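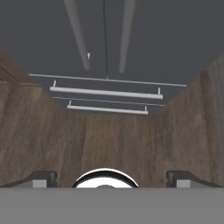 The house electricity bill is the one most of us pay without reading, and last winter a fair number of tenants in the Dunier building asked why theirs had gone up when they had been away for part of the season. We went through a set of bills with them over two evenings in the community room, and the same few things kept coming up. Lighting was the first. Several flats have hanging lights over the dining or kitchen area, the sort with hardware strung across the room below a dark ceiling, and people tend to add up only the lamps they switch on by hand. Hall lights, cooker hood lights and the strip in the bathroom cabinet all count too. If any of yours still take the old bulbs, the Wuvska hardware shop on the corner stocks LED replacements in the common fittings. Take the old bulb along with you and check that the base matches.

Standing charges

The daily standing charge is on the second page of the bill, under the usage table. You pay it whether or not you use any power. For a tenant who spends a month away, it can make up most of that month's total, and there is no way to pause it short of closing the account. Closing and reopening costs more than it saves unless you will be gone for a long time, so check the fee first.

Estimated readings

Look for a small letter E next to the reading. It means the supplier did not get a number from your meter and worked one out from earlier use. One household had been billed on estimates for three quarters in a row and was 1522 units over what the meter showed. The supplier corrected it after they sent a photo of the dial, and the credit appeared on the next bill.

The meters for the east stair are in the cupboard by the bicycle store. The west stair meters are on the ground floor behind the mailboxes. The key for both is the same as the key for the trash room. Write down the number before the decimal point only, and send it in during the last week of the month. If you miss that week the reading will still be accepted, but it will go toward the following bill.

Refrigerators and freezers

A refrigerator runs all day and all night, so small changes in how it is set up show on the bill over a year. Leave a gap behind it for air to move. Clean the coils at the back with a soft brush once or twice a year, with the plug out. Check the door seal by closing it on a sheet of paper. If the paper slides out easily, the seal is worn, and a new one is much cheaper than a new appliance. The tall models need the most space above them, and people often fill that space with cereal boxes and baking trays.

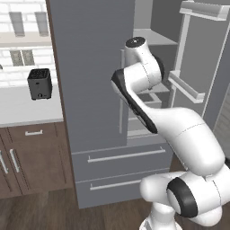 Hot water

The Dafis water heaters that were put in on the upper floors have a timer under the front cover. Most of them were left on the setting that heats all day. Two settings matter. The first is the start time, which can be as late as 30 minutes before you usually shower. The second is the boost, which stays on until somebody turns it off. If your bill went up suddenly and nothing else in the home changed, look at the boost switch before anything else.

The lower floors have the older tanks with no timer. A plug-in timer is not safe on these, as they draw too much current. Ask the building office for an electrician's visit. The wait has been long this year, so put your name down now if you want the work done before the cold weather.

Changing supplier

You are free to change supplier at any time after your first contract ends. Your contract end date is on the front of the bill in small type. The Gillero advice desk will compare tariffs with you at no cost. Bring a full year of bills if you have them, because a single winter bill makes every tariff look worse than it is. The desk is open on Saturday mornings and each appointment lasts 15 minutes. People with the paper copies in order usually get through everything in that time.

We plan to hold another bill evening in September. Before then, it would help if you could look over your own bill and note anything you do not follow. Questions can be left in the box by the mailboxes, with your flat number if you would like a reply.
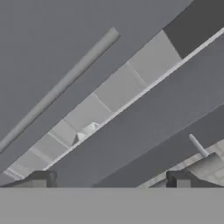 Pale gray panels set in a long strip, with thin seams between them.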